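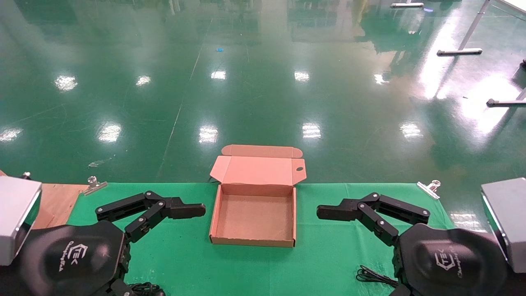
**Figure 6.1** An open mailer-style carton with a hinged lid.

# Chapter 6: Packaging and the Cost of Shipping

Every product that leaves a warehouse must be protected, labeled, and paid for by weight or by size. Many small firms treat the package as a minor expense and give it little thought until the first full year of accounts. By then the cost of cartons, tape, and filler may exceed the cost of advertising.

This chapter examines how a business chooses its packaging and how that choice affects price. We follow two companies. Bolta sells candles by mail and ships 1000 orders in a typical month. Ceron supplies kitchen tools to retail stores and ships in bulk, with 100 units to a pallet. Their products are similar in weight, but their shipping costs are very different.

Section 6.1 introduces the main types of carton and the terms used by suppliers. Section 6.2 explains dimensional weight — the practice of charging for the space a parcel takes up — and shows how it is calculated. Section 6.3 considers returns, a subject that Bolta neglected until July, when 15 percent of its orders came back damaged.

## Key Terms

- dimensional weight
- die-cut carton
- unit cost
- minimum order

## Before You Read

Recall from Chapter 5 that unit cost usually falls as the quantity ordered rises. A supplier may offer a low price on 2000 cartons, but the buyer must have room to store them. Keep this in mind as you study Bolta's first purchase in Section 6.1.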